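Nalthorpe group tests shorter training for two-armed robots

A training method that drops the dull parts of each demonstration has done as well as the full recordings in tests by the Nalthorpe group. Mackenzie MacDonald and Jouko Vainio started with 820 demonstrations of two arms working at an open jewellery box, then kept only the stretches where a gripper was close to the box or its contents. Training time fell from 116 hours to about 8.

The method, called Tolton, still struggles when both grippers need the same space - the arms tend to stop and wait for each other. A fix is planned for April.

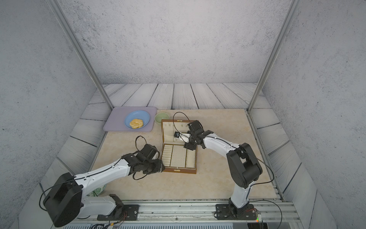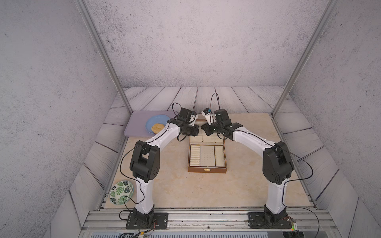
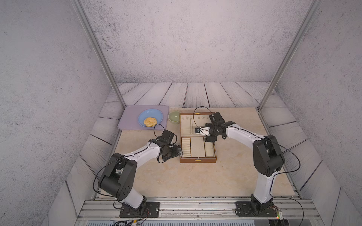
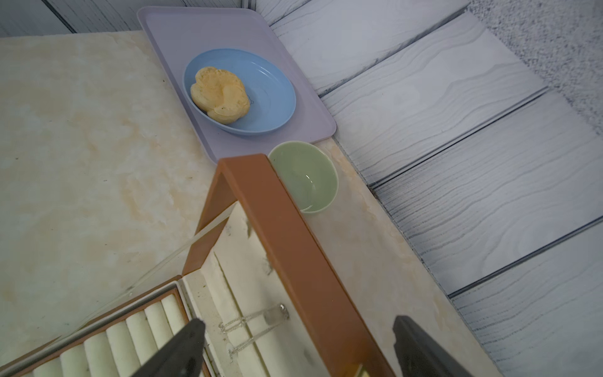
Does the method need new recordings?
It works on demonstrations a lab already has, as long as the gripper positions were saved with them.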